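Resealing a quartz worktop: worth it or not?

Reading time: 2 minutes
Print this page | E-mail this thread

crabtree_lane
June 3, 2022
We had a pale worktop fitted in September and the firm now wants £135 to come back and seal it. The leaflet says it never needs sealing. The fitter says it does if you have hard water. Who is right?

Flustier
The leaflet. Quartz is bound with resin, so there is nothing for the sealer to soak into. It sits on top and goes smeary. Granite and marble are different.
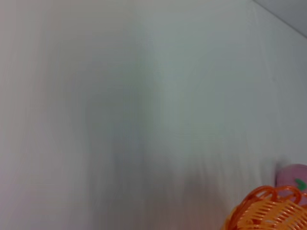
What you probably have is limescale. Warm water, a drop of washing-up liquid, then dry it with a cloth. Do that every night for a week before you pay anyone.

nallatmont
I don't agree that it's always a waste. Ours was sealed eight years ago and tea still wipes off. The one in my mother's flat was never done and has a brown ring by the kettle.

Flustier
A ring by the kettle is heat or scale. Sealer would not have stopped either.

crabtree_lane
Mine is a dull patch beside the tap, the size of a saucer. It looks fine when wet and comes back when it dries.

Flustier
Scale, then. Try white vinegar and water, half and half, for a minute only, and rinse it well.

Trivier
Careful with vinegar. My guarantee rules out anything acidic — read yours first. I paid some £2000 for mine and would not risk it. There are cleaners made for the job, and a small bottle lasts ages.

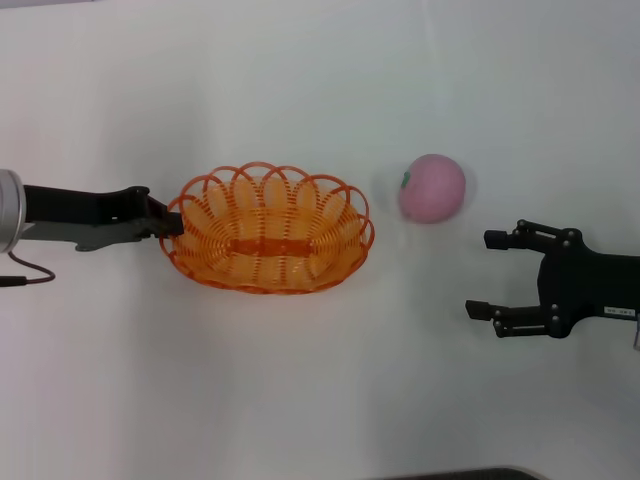
Howard Sowerby agreed with Trivier about the guarantee, but said he would still ask the firm to put in writing why a top sold as needing no sealing now needs it.

crabtree_lane
Good point. I've e-mailed them. No vinegar for now.

Comments (3)

Pat: We were quoted for sealing too. When I asked which product they used, they dropped it.

nallatmont: Still happy with mine.

Guest: Does any of this apply to laminate? Ours has gone dull near the hob.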